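Entretien de l'unité centrale : ouvrir, dépoussiérer, refermer
Atelier Varma - fiche pratique
28 janvier 2020

Avant toute intervention, l'appareil est éteint et débranché du secteur. Il convient d'attendre 15 minutes, puis de coucher le boîtier sur un plan stable et dégagé, panneau latéral vers le haut. Les vis retirées sont réunies dans une coupelle. 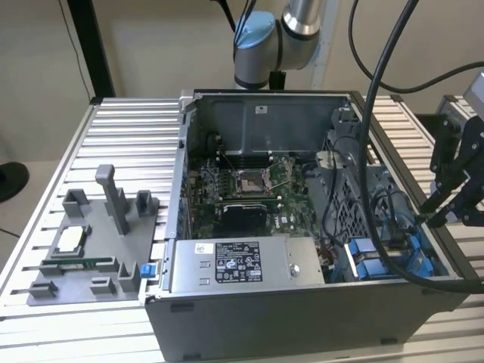 La poussière s'élimine au pinceau souple, du haut vers le bas, en insistant sur les ailettes des dissipateurs. Le bloc d'alimentation ne doit en aucun cas être ouvert - son nettoyage se limite aux grilles extérieures.

Lorsque le processeur est déposé, les contacts du support ne se touchent ni au doigt ni au chiffon. Le levier de maintien se manipule sans forcer.

Les nappes et les câbles sont repérés par une étiquette avant d'être débranchés.

Périodicité conseillée : tous les 12 mois, de préférence en mai. Pour un poste placé au sol, l'intervalle est ramené à 3 mois.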